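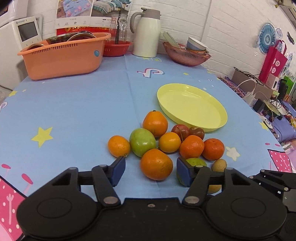 Budgeting for a second pair of hand-held grippers -- what am I forgetting?

Mei-kuen Tang
Posted 03/10/2020 in Robots and Automation > Buying Advice

Hi all! I have to hand in a spending plan for our little tabletop project and I'd love it if somebody who has done this before would poke holes in it.

We record people doing ordinary table jobs with hand-held grippers, the kind you squeeze yourself, with a camera on top, and later on the recordings are meant to teach an arm to do the same thing. Right now it's all fruit. Fruit goes on the plate, fruit comes off the plate, big orange, little orange, apple, again and again until everyone in the room is sick of fruit. We work at a normal dining table in a normal room with the bowls and the thermos and everybody's stuff still there, and I want to keep it that way.

We own one pair of grippers, from Lakik. I want a second pair so two people can record at two tables. The quote for a second pair fits in the money I've got, just barely, and that's what makes me nervous. After the quote I have 400 dollars left for everything else until the end of June. Everything else so far means finger pads, storage, cables, a cart (maybe) and the fruit.

My boss, I-hsuan, thinks I should skip the second pair and put the money toward the arm we'll need later on. I think we won't have enough recordings to feed an arm if we stay with one pair. We've gone back and forth on this for two weeks and we're both getting a bit stubborn!

So: would you buy the second pair now? And if you would, what should that last 400 go to? Also does anyone know if the Skisodance pads fit other brands? They're a lot cheaper and the listing says "universal" but it says that about everything on that site.
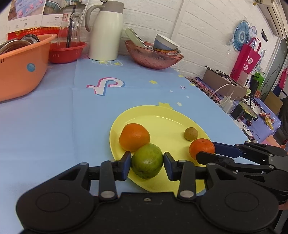 One more thing I should have put up top. Round, shiny things are where our pads have the hardest time. An apple or a smooth green fruit will squirt sideways if you come at it a little off center, and then people squeeze harder, and I suspect that's what is wearing the pads down. If there's a better pad I would happily pay for it. The ones we have are the plain blue ones that came in the box.

Thanks in advance, and sorry this got long.

Josée Poirier
Member, Robots and Automation

Hi Mei-kuen! I ran the purchasing for a setup a lot like yours (two tables, mostly dishes and vegetables in our case) and I got plenty of it wrong the first time, so here goes.

Yes, buy the second pair. But before you sign anything, ask for the spare parts list with prices. All of it, down to the pivot pins. I didn't, and the first time a linkage got sloppy we found out the maker only sold the whole jaw assembly. We lost 8 working days waiting on a box, with people standing by who I'd already scheduled. That cost us far more than the part did.

Then I'd think hard about whether you want two tables with one pair each, or one table with a complete pair in reserve. It sounds timid, I know. With two tables you also need two of everything else: plates, cloths, chargers, cards, and somebody to check the recordings from each one. If you only have one person who can look at footage every evening, the second table just makes a pile that she doesn't get to. We ran one table for the first month with the other pair on the shelf, then opened the second table once the checking had caught up. I would do it in that order again.

For the 400, this is how I'd lean:

Pads first. Get 5 spare sets and keep them in a drawer with the lid shut, away from the window. Change them on a date you pick ahead of time, and write the date down, and change both sides together. We had one old pad and one new pad on the same gripper for a while and everybody complained it pulled to one side.

Then cables and chargers. Buy good ones, all the same length, and tape a color on them.

Then fruit. Please don't underestimate fruit! Real fruit gets bruised from handling and then it doesn't look or feel like it did on day one. I used to buy a mixed bag every week and let people take the old stuff home for juice. Citrus lasts nicely. Soft things don't. Some groups buy plastic fruit and it's fine for practice, but it weighs next to nothing and your people will get used to that.

Skip the cart. We bought a Lorness cart and it turned into the place where coats go.

On the arm, I-hsuan isn't wrong that it will eat money. When you price it, put the gripper for the end of it on the same page. You want the same fingers on the arm as in people's hands, and on some quotes that is a separate line with a separate (unpleasant) number. Could you ask Lakik for one quote with both? They may do something on the price if they can see the whole plan. Ours did, a little.

Tsz-kin Sin

skisodance pads fit ours after I trimmed them with a craft knife. they are softer and grip better on apples, and they also wear out faster. buy one set and try it before you buy more. no idea about the Lakik mounts, measure the screw spacing.

Maribel Bedoya
Member, Buying Advice

I'd go the other way from Josée on one point. If the money has to be spent by June, don't leave the second pair on a shelf for a month, because any warranty starts on delivery day and you want problems to show up while it still counts. Swap the two pairs back and forth on your one table. Same checking load, and both pairs get used.

Also, ask what shipping costs in both directions. Mine went back to Paredes for a repair under warranty and the repair was free, but the postage was on me, and so was the customs form, which took me an entire afternoon. I'd hold 2 repair trips' worth of postage out of your 400 before you spend a cent on anything else.

About the slipping: have you tried just having people slow down on the last bit of the approach? We wrote it on a card and taped it to the table. Pads still wore out, mind you. I don't have an answer for the shiny green ones, we never used any.

Mei-kuen Tang

Thank you all so much, this is great! The cart is gone from the list. I've written to Lakik for the parts prices and the combined quote, and I'm ordering one set of the Skisodance pads to try. Tsz-kin, did you glue them after trimming or do they hold on the screws alone?

Tsz-kin Sin

screws alone. washers help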